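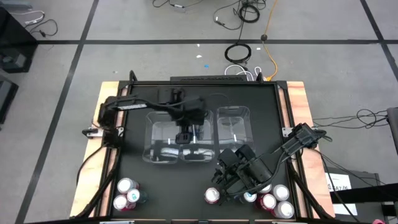
Two-arm bench cell with three clear sorting bins and drinks cans on the table.

Skirkonitz Two-Arm Bench Cell

Supplied as a black tabletop in a metal frame, with two arms and two grippers. The arms mount at the left and right sides of the table and share the area between them. Bins and cans are not included.

Planning notes
Allow clear floor on all four sides. Cables leave the table at the sides, so the controller position should be fixed before the floor is marked out. Extension leads are acceptable for trials only. A permanent installation needs its own supply.

Budget
Gripper finger set: 218 EUR
Installation and first setup: 2,000 EUR
Delivery: 7 weeks from order
Units per order at list price: up to 5

Larger orders are quoted separately by Telport. Orders for August delivery must include a floor plan showing the controller and the nearest socket.

Spare fingers are not interchangeable with the older Brutuma set. State the gripper type when ordering.

Sales: Leonie Rathjen
Site planning: Khoa Nghiêm

Prices exclude VAT. Page revised 2020-05-09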